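Odus brings two-armed robots to the sample room at Chuensuk

Staff who prepare sheet masks for testing will move to checking and reporting work

Skincare maker Chuensuk is to use two-armed robots from Odus for part of the work in its sample room at Zelholm. The robots will take over repeat handling jobs that staff have always done by hand. 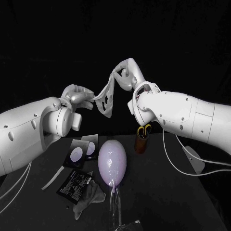
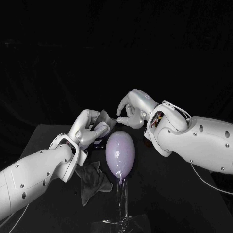
The sample room handles 1087 mask samples in a normal month. Each one has to be opened, unfolded and laid on a rounded form so that its fit can be checked, and the people who do this spend most of a shift with their arms held out in front of them. Under the new arrangement, robots will practise and then carry out the unfolding and placing. Practice is done over a black table with a light purple balloon in the place of a head, and a sheet mask is held up between two robot hands before it goes near the balloon. Staff will set out the materials, watch the work and decide whether a sample passes.

"A wet mask folds over on itself and you lose a minute getting the corners apart," said Jintana Srithong, who has worked in the sample room for six years. "I won't miss that. I do want to keep the part where we look at the fit, and we have been told that stays with us."

No jobs will be lost, the company said. The five people on the team will keep their present grade and hours, and each will be trained to start, stop and reset the robots. Written fit reports, now done by the office upstairs, will pass to the sample room.

Tianyou Lu, project lead at Odus, said thin, soft materials were still hard work for robots. "We have set a target of 1000 placements before any robot result is used in a report. Until then, every sample is also done by hand."

Wichai Wongsuwan, site manager at Zelholm, said shifts would be changed in December so that one trained person is always present when the robots are running.

Chuensuk makes sheet masks and cleansers at Zelholm. Odus supplies robots and training for light handling work.

Press contact: Magdolna Medve, Chuensuk press office, extension 2905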